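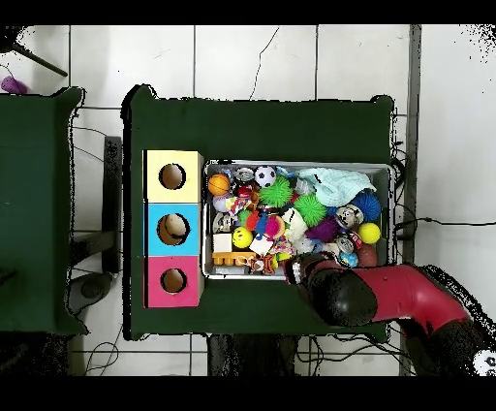
Sorting Household Waste in a Student Residence: Project Report

Introduction

Our group looked at how students in one residence hall sort their trash, and whether changing the labels on the bins makes a difference. The hall is called Dornau House. It has four floors, each with a shared kitchen, and every kitchen has three bins: one for paper and cardboard, one for plastic and metal, and one for everything else. Food scraps go in the third bin because the hall has no compost collection.

We picked this topic because the hall pays extra when a recycling load is rejected. The housing office told us that this had happened several times in the last school year. They could not tell us which floors the rejected loads came from, as all the bins are emptied into the same containers behind the building.

Research question

Does a label with pictures of common items lead to fewer sorting mistakes than a label with words only?

We expected the picture labels to work better, mainly for items that people are unsure of, such as milk cartons, greasy pizza boxes and yogurt cups with a paper sleeve.

Background

The city leaflet lists what goes in each bin, but it is long and the print is small. A copy hangs in each kitchen at Dornau House, usually behind the door. We read reports from two earlier student projects at our college. One looked at bin color and found no clear effect. The other moved the bins closer to the sink and found that more recycling was collected, but did not check whether it was sorted correctly. Neither one tested labels.

Method

The study ran for 2 weeks in October. In the first week all four kitchens kept the labels they already had, which are white stickers with the name of the bin in black letters. At the start of the second week we put picture labels on the bins on floors one and three. Floors two and four kept the word labels for the whole study, so we could compare.

We made the picture labels ourselves. Each one shows eight items that belong in the bin and, below a red line, four items that do not. We printed them in color on letter-size paper and taped them to the wall at eye level above each bin, with a smaller copy on the lid.

Each evening at 7 p.m., before the bins were emptied, two of us went to each kitchen and took a sample from the two recycling bins. We pulled items from the top, middle and bottom of each bag, wrote down what each one was, and marked it as correct or incorrect according to the city leaflet. We wore gloves and put everything back afterward. If the two of us disagreed, we used the leaflet, and if the leaflet did not say, we left the item out of the results.

We also handed out a short paper survey at the end. It asked people how sure they felt about sorting, whether they had noticed the new labels, and which items gave them the most trouble. We got 168 completed surveys.

Results

In the first week the four floors were close to each other. Floor four had slightly more mistakes than the rest, mostly food left inside plastic containers.

In the second week floors one and three had fewer mistakes than in the first week. The drop was largest in the plastic and metal bin. Milk cartons, which had often been put in with the paper, were now mostly in the right place. Paper cups also improved, but less. Floors two and four stayed nearly the same.

Pizza boxes did not improve on any floor. Our label showed a clean box above the red line and a greasy box below it, but at the size we printed them the two drawings looked very much alike. Several people wrote this on the survey.

Most people on floors one and three said they had noticed the new labels. Some said they only saw the ones on the wall and did not look at the lid. A few people on floor two had also seen them, which means they had been using the kitchen on another floor.

The items named most often as confusing were milk cartons, pizza boxes, receipts, and coffee bags with a foil lining.

Problems with the study

Two weeks is short. The labels were new, and people may look at a new sign for a few days and then stop. We would need to check again later in the year to find out.

Students knew we were doing the project, since we were seen in the kitchens every evening. This could have made them more careful on all floors.

We missed the sample on floor three one evening when the bins had been emptied early. That evening is left out for all floors.

We did not weigh anything. We had planned to, but the kitchen scale we borrowed only went up to five kilograms and the bags did not fit on it.

We also did not look inside the third bin, so we do not know how much recycling was thrown away with the regular trash. This was a matter of hygiene, and our instructor agreed with it.

Recommendations

The housing office should put picture labels in all four kitchens. The wall is a better place than the lid. The pizza box drawing needs to be redone, with a large visible grease stain on the dirty box. Receipts and foil-lined coffee bags should be added to the labels.

The leaflet behind the door can stay where it is, but a copy next to the bins would be more useful.

We gave our label files to the housing office in December. They have asked for a version in Spanish as well, which two members of the group are working on.

Materials used

Color labels, 12 large and 12 small
Clear packing tape
Disposable gloves
Tally sheets, one per kitchen per evening
Survey form, one page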